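Okay so I went to a robot open day and I have thoughts, thread incoming

Rodow let people into their Brirkgate building and my cousin forwarded me the sign-up link with no message at all. I had to fill out a form, agree to closed-toe shoes and pick a time slot. I picked the last one because I can't park before lunch in that part of town.

First surprise, and it's kind of embarrassing. I went expecting a big arm behind glass, stacking boxes. What they were demonstrating was the part that comes way before that, where people do ordinary chores with grippers in their hands and everything gets recorded, so a robot can learn from it later.

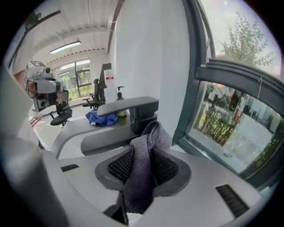
I asked Teresa Matos (she ran our group and has the patience of a saint) why they picked cleaning. She said cloth is one of the hardest things to teach a machine. A box stays a box. A rag has a different shape every single time you pick it up, so a robot that has only seen neatly folded ones is lost the minute somebody drops one. Then I started looking at the rags differently, I swear. There was a gray-purple one slumped over the arm of an office chair and a blue one in a heap on the desk, and I tried to imagine writing instructions for picking up either of them. I got as far as "grab it" and gave up.

The number that stuck with me: she wants 300 good takes of wiping before anyone even tries it on a robot. For ONE kind of wiping. A different table is a whole new conversation.

Also they let visitors try the grippers!! You stick your hands in, you squeeze, the jaws close. I figured it would be like kitchen tongs. It is like kitchen tongs if you were wearing oven mitts and had never met a towel before.

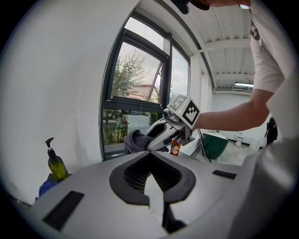 Albertina Falcão replied to my first post that she did the morning slot and her wrists were sore the next day, and that the trick is to stop squeezing so hard. She also says they told her group the left hand is usually the lazy one and you have to keep giving it jobs. Albertina, where were you when I needed you

My left hand did nothing. It just sort of hovered there like it was waiting for a bus.

Somebody in the group asked the question everyone was thinking, which was whether this is going to put cleaners out of work. I liked that Teresa didn't wave it off. She said she couldn't promise anything about ten years from now, but the project they have going (it's called Prata) is meant for people who can't do their own housework anymore, and the first tests are planned for October. I wrote that down because I want to see if it happens.
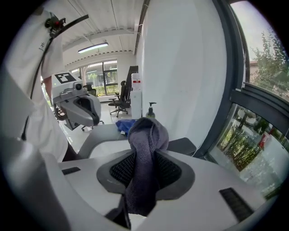
The same guy then wanted to know why they don't just film people cleaning with their bare hands, which I thought was a pretty good question. The answer was that a robot doesn't have your fingers. If the person has to work with the same clumsy jaws the robot will have, then whatever they manage to do is something the robot has a shot at too. That made sense to me right away, probably because my wrists were still complaining.

It changes how you move, too. You can't feel the fabric, so you watch it. I caught myself leaning in and holding my breath over a towel.

And it's quiet! I thought there'd be beeping and motors. Mostly it was people talking about lunch and somebody asking if a take was okay to keep – and quite a few of them weren't.

The wiping demo moved over to a sink for a while and I got way too invested in it.
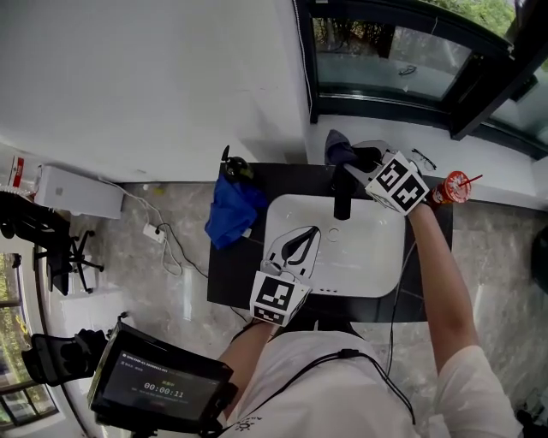

Two grippers, one sink, timer at 11 seconds.

Couple of practical things, since people are asking in my DMs:

It was free. They do ask you to register and there were about 40 of us over the day, in small groups.

Kids are okay if they can keep their hands to themselves until it's their turn. Mine couldn't, so mine stayed home.

There is coffee next door at Kunis. Get the cheese roll, skip the soup.

I asked when they're doing it again and they don't have a date yet, but there's a sheet by the door where you leave your email. I left mine twice because I messed up the first one.

Last thing. I wiped down my kitchen counter when I got home and paid attention the whole time, and I refold the cloth constantly. Like every few swipes. I had no idea I did that – do you all do that too?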